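Section 4: Reading your bat sensor numbers (Loten swing sensor, baseball and softball)
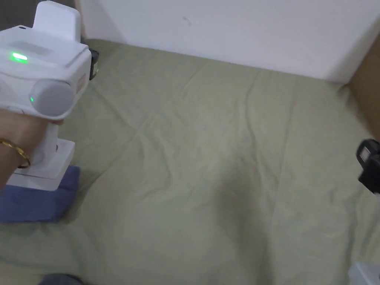 Before you change anybody's swing, find out whether the numbers deserve it. The Gokis app will show you a bat speed after one cut. I wouldn't coach from it.

4.1 First session

1. Enter the bat's length and weight by hand. The app's preset list is out of date, and a wrong length skews every speed reading.
2. Push the sensor onto the knob until the collar sits flush.
3. Take 10 swings off a tee at belt height. Throw out the first two.
4. Write down the high and low speeds. If they are over 9 mph apart, reseat the collar and start again.
5. Repeat with front toss. Expect lower numbers. The sales sheet skips this part.

Note: The "Power Score" is a blend of speed and angle, and Fankhauser doesn't publish the formula. Ignore it. A hitter who chases it tends to start uppercutting everything.

Note: In our team's log at Eltcombe, 276 swings went in by October and 40 of those came up as "no contact" on balls that were plainly hit. Foul tips were the worst. Check the count against a paper chart before you trust any contact rate.

CAUTION: Do not use the sensor in a game until you have asked your league. Some umpires will pull the bat.

CAUTION: Stop if the collar slips or turns on the knob. Tape is not a fix, whatever the quick-start card says.

4.2 Comparing hitters

Compare a hitter only with his or her own earlier sessions, same bat and same tee height. The team leaderboard can be switched off under Settings, Sharing. I'd leave it off.

Revised 7/14/19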